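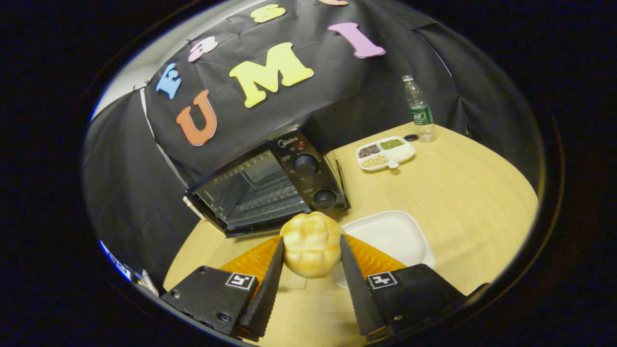

Countertop Appliance Check - Toaster Oven Station
Lallgate kitchen, 21 June 2020
Mark OK / FIX / N/A. Comments short pls.

1. Oven sits flat on table, no rocking
OK. Midea unit, black. Pushed back from front edge, good.

2. Door glass, no cracks or chips
OK. Glass dark, use a flashlight to see in.

3. Rack seated, heating element clear of crumbs
FIX. Crumbs at back left corner. Brush out when cold, unplug first.

4. Knobs tight, both turn and click
OK upper. Lower one a bit stiff, keep an eye on it.

5. Indicator light works
OK. Tiny red one up by the brand name, easy to miss.

6. Cord and plug
OK. No scorch marks. Not under the oven any more (was last time).

7. Clearance, 9 inches at back and sides
FIX. Left side short. Move oven over before next use.

8. Plates and food kept off oven top
OK. White square plate and bun on table in front, fine there for now. Keep door swing clear when its on.

9. Clear stand under bun
FIX. Material not marked. Do NOT put in oven till somone checks with Pretberg.

10. Mitts within reach
FIX. None at station. Order 2 pair from Cisneros.

11. Extinguisher tag in date
OK. Good thru September.

Recheck items 3, 7, 9, 10 before station opens. Copy to Letbridge office.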